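Lirkus Open Bench Visits
Demonstration rooms at Likside and Rustton

Home > Equipment > Tabletop arms > Visits and demonstrations

Overview | What happens on a visit | The arm | Bringing your own items | Booking | Price and what's included

If you've been reading through our tabletop arm pages for a while and still can't quite picture one of these working in your own shop, kitchen or classroom, then you're the person we set up the Open Bench for. You come to us, we put the kettle on, and you spend a good unhurried stretch of time standing next to a Lirkus Major while it picks things up and puts them down again. We love doing these visits, and we'd be glad to have you!

Each session lasts 90 minutes and we keep it to 2 visiting parties at a time, so you won't be peering over anybody's shoulder. A party can be just you, or you and a few colleagues, or a teacher with a handful of older students (please let us know beforehand so we can find enough stools). The room at Likside is the larger of the two and has the better parking. Rustton is smaller, up one flight of stairs, and a short walk from the station. There is a lift at Rustton, but it's slow and it's round the back, so ring the bell and one of us will come down and show you.

What happens on a visit

We start with the arm switched off. That may sound like a dull way to begin, but people like to walk up to it, look at the joints, follow the cables and ask what everything does, and it's so much easier to do that when nothing is moving. Put your hand on it if you like. Ask about the bolts. We've had whole visits where this part ran half an hour because somebody in the party used to fit bearings for a living, and we enjoyed every minute of it.

After that we power up and run the bench tasks. The fruit plate is the one most visitors remember. We use real fruit, bought that week, because a plastic apple is a good deal kinder to a gripper than a real one is. Real apples roll. Mangoes are heavy and slick and don't have an obvious place to take hold of. Bananas bend the wrong way and get tucked in behind everything else, so the arm has to work out how to reach past the neighbors without shoving them off the plate.

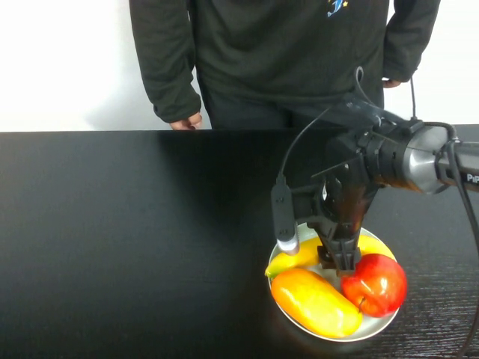
We crowd the fruit together on purpose. Spreading it out would make for a smoother show, but your own parts or products probably don't arrive in tidy rows, and you'd learn very little from watching us cheat. Sometimes the gripper goes in, decides it doesn't care for the angle, backs out and tries again. Sometimes it drops something. When that happens we leave it running and talk you through what the software is up to, and you're welcome to move a piece yourself once the arm has paused and the operator gives you the nod.

The last part of the session is yours. You can drive the arm by hand, ask us to repeat a task, or sit down with a coffee and go over your floor plan with us. Bring the floor plan! Even a rough pencil sketch helps.

The arm

Visits are run on the Major, with a two-fingered gripper and a slim camera mounted at the wrist. The camera rides along with the gripper, so it's always looking at whatever the fingers are about to close on. If you're more interested in a different gripper, mention it when you book and we'll tell you which room has one fitted that month.

A note on tables. We run the bench on a dark, shiny top, and visitors often ask whether they need to buy something like it. You don't. Shiny surfaces throw reflections back at the camera and we like to test on them for that reason, but a matte top in a plain color is easier to live with and easier to keep clean. Whatever you choose, it should be sturdy and level and not wobble when you lean on it.

Bringing your own items

Please do. Visitors have come with bread rolls, hinges, seedling pots, bars of soap and a shoebox of mixed door handles, and we've tried them all. We ask that things be dry on the outside, free of sharp edges, and small enough for you to lift comfortably in one hand. No glass, please, and nothing you'd be sad to see dented. If you have something unusual in mind, write to us first and we'll have a think about it.

Booking

Morning sessions start at 9:30 and afternoon sessions at 1:30. Rustton is closed for visits through March while the floor is redone, so anyone who had hoped to go there that month is very welcome at Likside instead. Long sleeves are fine, but please leave scarves and dangling lanyards on the hooks by the door, and tie back long hair.

Price and what's included

Visits are free. There's no obligation to buy, and we won't ring you every morning afterward. If you do go on to order a Major, the price starts at $3,000 for the arm itself, with the gripper and wrist camera quoted separately to suit your job. Coffee, tea and any surviving fruit are included.

Request a visit | Ask a question | Directions to Likside | Directions to Rustton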